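March, by Bohdana Stetsiuk
Filed under: Workshop Diary
4 min read

Spent the morning on the budget again. I had hoped to send it off before lunch and it is now past four, so that tells you how it went.

The arm is settled. We are keeping the one we have for another year. The open question is the hand, and after the hand, all the small things that go with it and that I forgot to put in last time. Last year I had one line that said "accessories" and it was gone by summer. This time I am writing them out: spare fingertips, spare cables, sleeves, a second wrist camera, shipping both ways for repairs. Shipping both ways was the one that hurt.

Stevier sent their quote overnight. It is cheaper than Duteo on the hand itself and more expensive on everything after. Duteo includes 2 repairs in the price. Stevier includes none, but they will sell us parts and let us fit them ourselves, which I like better on paper than I will with a screwdriver in my hand. Gaete still has not answered. I wrote to them a second time and will leave it there.

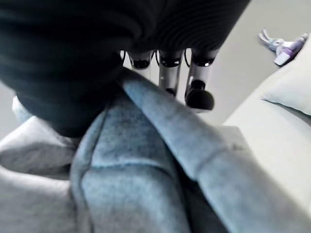 Fingertips are the line I keep changing. I had 5 sets down, then crossed that out and wrote 2, then put the 5 back. If all we did was pick up blocks I could live with fewer. We do clothes and bedding, and with a thick gray fleece the tips end up right down against the cloth, with the folds bunched up under the hand. I want to budget for that kind of work and not for the kind in the brochure. The same goes for the covering over the palm, which gets pressed into the fabric along with the fingers. I put in three spare ones. Then there are the cables by the base of the fingers. They curve out a little from the hand, and I would like a price for a guard or some kind of clip. Neither quote mentions one. I added a line for it with a question mark.

Also on the list, and easy to forget: the clothes. We should own our own set, all washed the same way, and stop bringing things from home. I put down 200 for sweatshirts, towels and sheets from the discount store, and 100 for a spare mattress cover and pillows. It looks silly next to the price of a hand. I left it in anyway.

The other decision is timing. Stenness, our next project, starts in the fall, and both companies say more than 5 weeks for delivery. If we order late we spend the first part of it on the old hand. I would rather order the hand early and let the second camera wait. The camera we have is fine.

Called Duteo after lunch to ask if the repairs can be carried over when we don't use them. The man said he would check. I asked about fingertips sold singly as well, as we never wear out a full set evenly. He said he would check that too.

Tomorrow: put both quotes side by side in one sheet, same lines, same order. Ask Stevier about the cable clip. Find last year's repair invoices, which I think are in the blue folder.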